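Leitão Hall Game Rooms: Notice to Members and Booking Partners

Oct 21, 2024
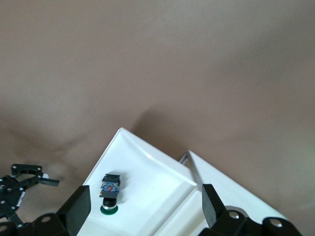 The Leitão Hall Game Rooms will introduce a revised booking and admission policy for all live puzzle rooms beginning in March. The policy applies to public sessions, private parties and group events booked through our partners at Cenico. Members are asked to read the changes below before making a reservation for the spring season.

Private booking will become the standard for all rooms. Under the present arrangement, a party of two may be placed with other guests to fill a session. Many members have told us they would prefer to play only with people they know, and mixed groups have led to a steady number of refund requests. From March, each session will be reserved for a single party. The minimum party size remains 2, and the price will be charged per room.

Session length will be set at 90 minutes for every room, including the introduction and the review with the game host at the end. Parties who arrive late will be admitted, but their playing time will be shortened so that the next group can begin as scheduled. Hosts do not have authority to extend a session.

The Clockmaker's Debt, our oldest room, will close at the end of the winter season. It has been open since the Hall's first year and several of its locks can no longer be repaired. Its replacement, Zornero, is being designed by Vasix and will occupy the same space on the second floor. Zornero is a story game set in the offices of a shipping company, with fewer padlocks and more searching and conversation. A limited number of test sessions will be offered to members before opening. Those who wish to take part should leave their name at the front desk. Test sessions are free of charge, and players will be asked to complete a short written survey.

Hints will continue to be given by the host on request. Parties may now choose at the time of booking whether they wish to receive hints without asking. This choice can be changed with the host before play begins.

The large event room on the ground floor can be reserved for company outings and school groups of up to 400 guests, divided into teams. Requests for such events must be made in writing and will be confirmed once a deposit has been received. Groups needing step-free access should say so in the request. The Clockmaker's Debt is reached by stairs only, and the same will apply to Zornero.

Gift cards already issued remain valid at their full printed value. Questions about the policy may be addressed to Iraís Beltrán, Guest Services, Room 303, or left at the front desk during opening hours.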